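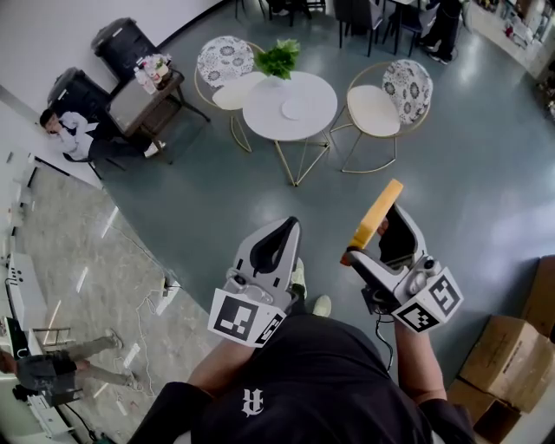
From: Flatport end of the building
To: bickerstaff-rooms
Subject: Re: [bickerstaff-rooms] more of the gold chairs?
Sent: 4.50 pm

> We've had such a good response to the round table and the patterned chairs
> that I'd like to order four more chairs from Vukari before the November
> price rise. They're $207 each plus $103 freight for the lot, so it comes in
> under the $1,000 we set aside. The fabric is treated and wipes clean, they
> weigh next to nothing, and they make the room feel less like a workshop.
> Shout if you object, otherwise I'll put the order in.

Shouting, then. Mildly.

Who was the good response from? I went back through the list and found one "very nice" and a thumbs up. I like the look of them too, but I'd want a bit more than that before we spend nearly the whole kitty on the same chair again.

My main worry is the colour. Cream seats and white backs, in a room where people come straight in off the loading dock. "Treated and wipes clean" is what Vukari's listing says, and every listing for a pale chair says that. Has anyone put coffee on one and tried it? I'm happy to donate the coffee. We've got most of a bottle of the Lirik upholstery cleaner in the cupboard, and the label on that says to test a hidden patch first. I can't think where the hidden patch would be on a chair with a frame that open.
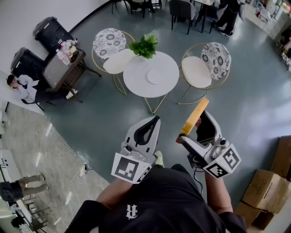
Round table and the patterned chairs, downstairs at Bickerstaff

Then there's the table. It suits two chairs. Put six around it and you'll have knees against those wire legs and somebody eating lunch off their lap, plant or no plant. If the plan is to spread the new ones along the wall, fine, but we already have black chairs there and people do sit in them. They don't show the dirt either. I know they're not as pretty.

I'm not convinced by the weight argument. A chair that weighs next to nothing is a chair that ends up at the other end of the building. I'd also like to know what the feet are, as the order page doesn't say, and bare metal on that blue-grey floor will leave marks.
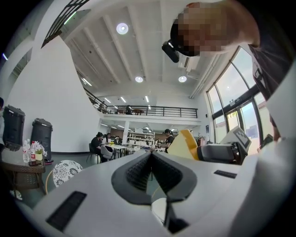
If we do want more places to sit, I'd sooner see the money go upstairs. Up there you're out of the way of whoever is working below, and you can have a conversation without being walked around. There's a small round wooden table behind the railing on the mezzanine already, so it would only need decent seats to go with it, and they could be any colour that hides a tea stain. Whether it gets too warm up there in summer I don't know. Somebody at the Vukari end of the email chain might ask about darker fabric in the same frame, too. Lead time on the last order was quoted as 19 days and I don't believe that either, so please get it in writing.

Could we hold off on the order until a few more people have replied? The price rise doesn't frighten me. They had one last year as well, and then a sale.

> PS The flowers on the wicker table are staying!

No objection to the flowers.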